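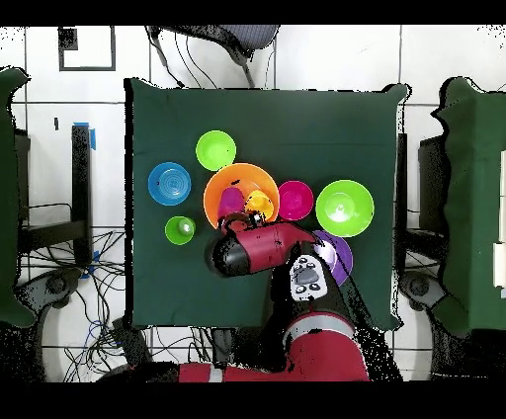 Figure 2. Colored plastic dishware on a dark green cloth.

Abstract Introduction Methods Results References

3.2 Color terms for everyday tableware

The naming task was carried out in Traneck with 74 adult speakers, all of whom had lived in the town for more than 30 years. Sessions took place in the afternoon in a room with north-facing windows, and the blinds were left open. Each speaker was asked to name the color of plastic bowls, cups and plates of the sort shown in Figure 2, first in isolation and then in a sentence of the speaker's own choosing. Answers were written down in full, including false starts and corrections.

Blue and yellow produced short, quick answers and almost no modifiers. Orange was named without trouble by younger speakers, while older speakers often reached for a compound built on the word for red or the name of the fruit. Magenta gave the widest spread of terms. Speakers used words for beet, wine and a local cherry — the last of these not recorded in the earlier word list by Vasiliu — and many changed their answer when asked to use the term in a sentence.

The boundary between green and lime green is treated separately. Khamphan and Dinu proposed that light greens are named by contrast with a darker green nearby. Our answers fit that account only in part. Speakers who chose a modifier for lime green kept it when the item was named alone, which suggests that the modifier is stored with the term and is not supplied by the setting.

Two coders, Bogdan and Acheampong, sorted the answers into basic terms, modified terms and object-based terms. Disagreements were settled by discussion. Compounds with a fruit or plant name were coded as object-based unless the speaker used the same compound for cloth or paint, in which case they were coded as modified. The treatment of borrowed terms follows the same rule and is taken up in Section 3.3.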